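Comparing Two Hands on the Same Arm: Grip Setup and Trial Procedure

Last updated: 29/04/2023

This page covers swapping between the Masent five-position controller profile and the Tullell profile when testing a multi-fingered hand on soft items. It assumes the arm is already calibrated and the Citero logging tool is running. If you have not set joint limits, do that first. The default limits let the thumb module touch the table before the fingers close.

1. Power down the hand, leave the arm powered, and load the first profile. Wait for the status line to read READY. Do not home the fingers with an object under them.

2. Set closing current to 15 percent of maximum. Higher values are fine for mugs and bottles but leave dents in anything with a foam or fabric core.

3. Check the cable at the wrist. It needs enough slack for full wrist roll in both directions. A tight cable shows up in the log as a slow drift in wrist torque, and it is easy to blame the controller for it.

4. Run six closes on an empty hand and save the current trace for each finger. These are the baseline. Repeat after every profile change.
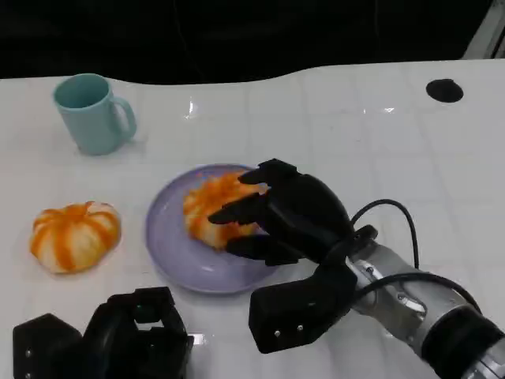 Approach angle matters more than finger speed for squat objects. With a top-down approach the fingertips land on the plate rim and the controller reads that as contact. Come in from the side with the fingers stacked, so that the upper finger rests on top of the object and the lower ones curl along its side. The thumb goes low, next to the plate. Keep the second orange-and-white piece on the bare table and run the same grasp on it afterward; the height difference is enough to expose a bad table offset.

5. Start the trial set. Each set is six grasps per profile. Return the object to its mark between grasps and do not adjust the offset partway through a set.

6. Score each grasp as held, slipped, or crushed. Anca Vlad added a fourth label, "rolled," to the Sultana sheet for cases where the object turns in the hand but stays put. Use it if your objects are round.

7. Export the traces and compare the peak current at contact. On our arm the Tullell profile peaked at 157 mA on the index finger. Masent peaked lower but closed more slowly, and it slipped more often on the side approach.

If the index finger stalls before contact, lower the approach height in small steps and rerun the baseline. If all fingers stall together, the profile did not load completely. Power cycle the hand and go back to step 1.

Shares: 6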